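Search this site Enter keywords Go

Product Review: Grunberg Countertop Simulation Package
Laryea Equipment Review Office, Postville
March 5, 2018

The Grunberg package is a software kit for rehearsing two-armed kitchen tasks before any hardware is purchased. It is sold by Pitudstead under an annual license, and this office has used it since October on a standard desktop workstation.

Installation took 13 minutes and required no assistance. The package includes 8 kitchen layouts, and users may move or exchange the objects in each. Our evaluation was limited to the marble counter layout, in which we ran almost 2000 trials of picking up and placing fruit.
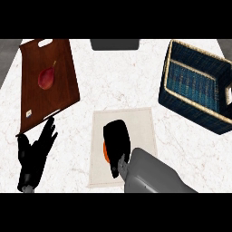
Marble counter layout, with both arms over the work area.

The rendering is clear enough for planning work. Wood, stone and woven surfaces are easy to tell apart, and the stem on the red fruit is properly drawn. One shortcoming should be noted – the broad gripper hides much of whatever lies beneath it, and the default viewpoint offers no remedy. A second viewpoint may be added through the settings file, but the manual gives this only a short paragraph.

Contact between fingers and objects was handled consistently. Long sessions were less satisfactory. After 100 trials without a restart, the program slowed noticeably, and we adopted the practice of closing it between batches.

The package is recommended for training departments and small laboratories. Offices that require detailed reports should request a trial license first, as the export function produces plain tables only.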